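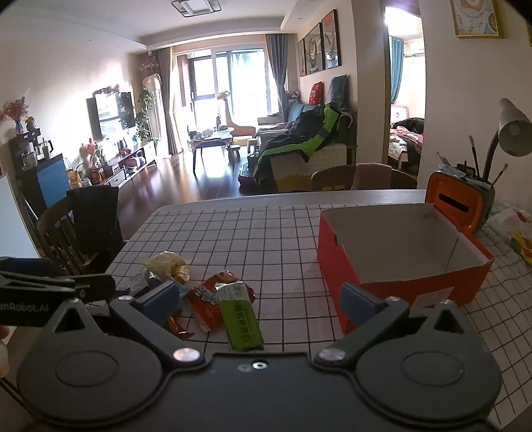

Comparison of Two Finger Pad Materials on a Hand-Held Gripper for Sorting Household Packaging

Project report, second-year module in Applied Mechatronics
Submitted in March

1. Aim

The project compared two sets of finger pads on the same hand-held parallel gripper. The task was to pick up light packaging from a dining table and place it in an open cardboard box. Wrappers and snack packets were chosen as they bend, slide and have no fixed shape, and the department's earlier reports dealt only with rigid blocks.

The question was whether a softer pad reduces the number of failed picks on thin film, and whether any gain is lost on filled packets.

2. Equipment

The hand-held unit has two linkage arms which carry the finger pads and close towards each other. The camera is mounted behind the arms and looks forward over the pads, so both pads and the work surface stay in view during a pick.

Pad set A was the dark blue set already fitted to the unit. Pad set B was cut from Moltix sheet, a softer material bought in for the project, and fixed with the same screws. Opening width was measured with each set fitted and did not differ by more than the error of the ruler.

Camera footage was logged with Breline, which also stores the opening of the jaws for each image. The files were then marked up by hand in a spreadsheet.

3. Method

Trials were held in the living area of a flat, with the ordinary furniture left in place. The table was covered with a white cloth with a dark grid pattern. The grid was useful later for judging how far an item had been pushed before it was gripped. The red box stood on the right half of the table throughout.

Items were divided into two groups. Group 1 was empty film wrappers, some crumpled. Group 2 was filled snack packets. Each pick started with the gripper raised above the near edge of the table. A pick was a success if the item was lifted clear of the cloth and released inside the box at the first attempt. Touching the rim of the box was allowed.

A total of 104 picks was recorded, split equally between the pad sets and, within each set, equally between the groups. The same operator carried out all of them.

4. Results

Failed picks, pad set A: group 1, 9; group 2, 4.
Failed picks, pad set B: group 1, 4; group 2, 7.

With set A, most failures in group 1 were of one type. The lower edges of the pads rode over the film and closed on nothing. With set B the edge bent against the cloth and dragged the film inwards, which brought enough of it between the pads to hold. In several of these picks the cloth was gripped as well and had to be shaken free. This was counted as a success where the item still reached the box, and the rule should have been stricter.

In group 2 the softer set did worse. Packets held near one end turned between the pads and dropped before reaching the box. Gripping nearer the middle would probably have avoided this, but the grip point was left to the operator and was not controlled.

5. Sources of error

Daylight from the glazed door at the far end of the room was much brighter than the table, and the camera's automatic exposure shifted whenever the gripper was tilted upwards. Some pad contacts were hard to judge in the footage as a result.

The cloth was smoothed before each group but rumpled again towards the right of the table. Items lying on folds were easier to pick up with either set. Their positions were not recorded.

The operator improved with practice. Set A was tested first, so part of the gain for set B in group 1 may come from this. The Stidon stand which would have held the gripper at a fixed angle was not available in time.

6. Discussion

The results favour the softer pads for empty film and the original pads for filled packets. The differences are small and no test of significance was carried out. Quezada, the department's bench arm, could repeat the picks with a fixed approach angle and closing speed, which would remove the operator effect.

A pad with a soft lower edge and a firm face should be tried next. A single piece of Moltix bonded along the bottom of pad set A would be enough for a first test. The order of the pad sets should be alternated, and picks in which the cloth is caught should be listed separately.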